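Opinion: Pack the tote by weight

Consuelo Restrepo

Most produce bruises between the counter and the kitchen. A canvas tote has no frame, so the load sets its shape.

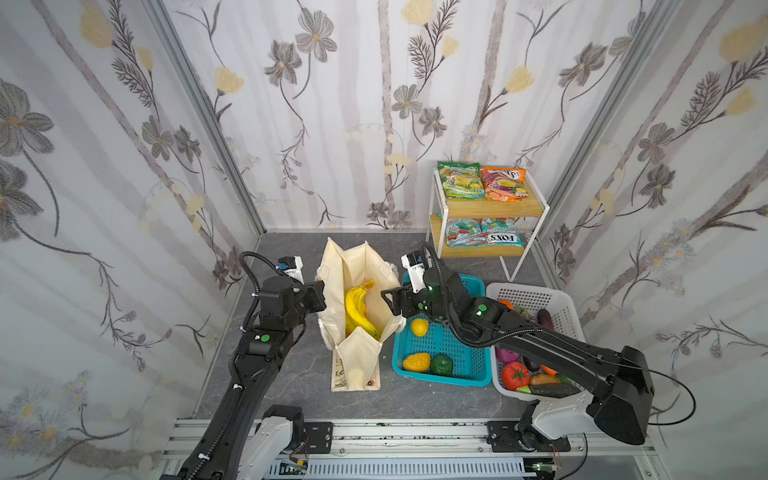 Bananas mark first and belong on top. Sort the rest into open baskets beforehand - firm items in one, soft in another.

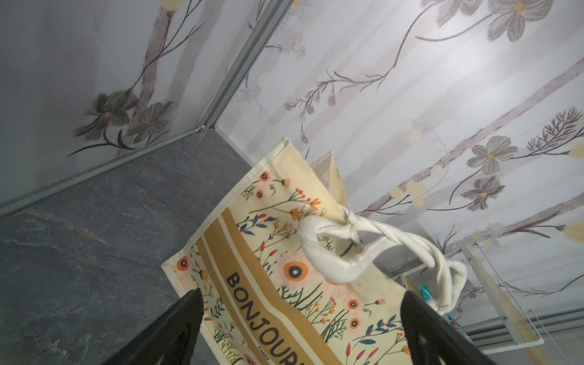

Does a lined bag help?
Only slightly. Packing order matters more.

Rope handles are comfortable up to a point, but they fall across the mouth and should be folded clear before loading.
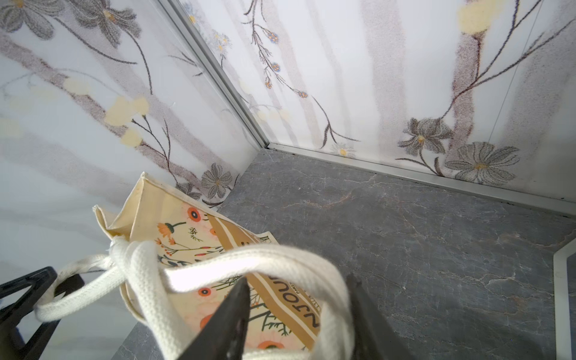 Canvas tote with white rope handles and a poppy-like print.

My own bag, from Quispe, holds about 300 ounces. I would never fill it.
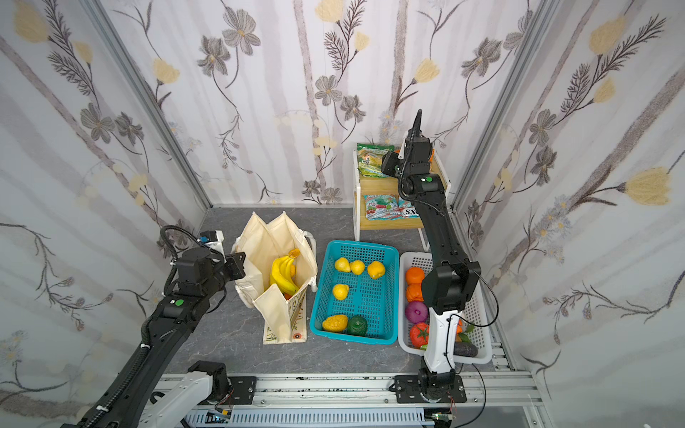 Bananas in the tote, baskets of produce to the right.

Stop at two thirds.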